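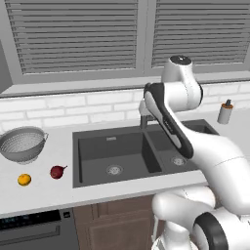

A reader in Brovthorpe wrote in to say that her ginger beer went flat every time, whatever recipe she used, and could we please cover bottling before anything else. So bottling comes first this month, and the rest follows in whatever order it came to mind.

Bottling ginger beer

Flat ginger beer usually means one of three things: the caps leak, the bottles went into the refrigerator too soon, or the yeast was dead when it went in. Check the caps first. Fill one bottle with plain water, cap it, turn it upside down over a dry paper towel and leave it overnight. A damp towel means new caps.

Use plastic soda bottles for your first few batches. You can squeeze them to feel how far along they are, and when they are as hard as an unopened store bottle they go into the refrigerator. Glass gives you no warning. If you do use glass, buy swing-tops made for pressure, not the decorative kind sold for oil and vinegar.

Leave some headspace. Two fingers' width is fine.

In August a batch can be ready in a day. In March it may take three or four, and longer if your kitchen is cold at night. Go by the feel of the bottle.

Sugar

For one quart, 100 grams of white sugar gives a drink most people like. Brown sugar works but it hides the ginger. We tried a batch with honey for the Plenthorpe harvest supper and it was slow to start – fine in the end, a little thin.

Don't cut the sugar by half to make it healthier. The yeast needs some of it. If you want a less sweet drink, add more lemon.

Ginger

Buy it firm, with tight skin. Scrape the peel off with a teaspoon. Grate it on the fine side and keep the juice that runs onto the board. Old ginger is stringy and will clog a fine strainer, so line a coarse one with cheesecloth.

Leftover ginger freezes well whole. Grate it from frozen.

Cleaning bottles

Rinse them the minute they are empty. Dried sediment takes a brush and a good deal of patience. For a bottle that has already dried out, put in a spoonful of uncooked rice and some warm soapy water, shake it hard, and rinse until the water runs clear.

Take the rubber rings off swing-tops and wash them separately. The Hirnari rings fit most of the older bottles and cost less than the Ruddock ones, though they stiffen after a year or so.

Sanitize right before filling, not the night before. Let the bottles drain upside down on a clean rack and don't wipe the insides with a towel.

Small things

Keep a roll of masking tape by the bottles and write the date on each one.

Open the first bottle of any batch over the sink, slowly, with a cloth over the top.

Sticky spills come up with hot water. Cleaning spray only smears them.

Ginger beer made with yeast has a little alcohol in it, so keep it away from the children's shelf.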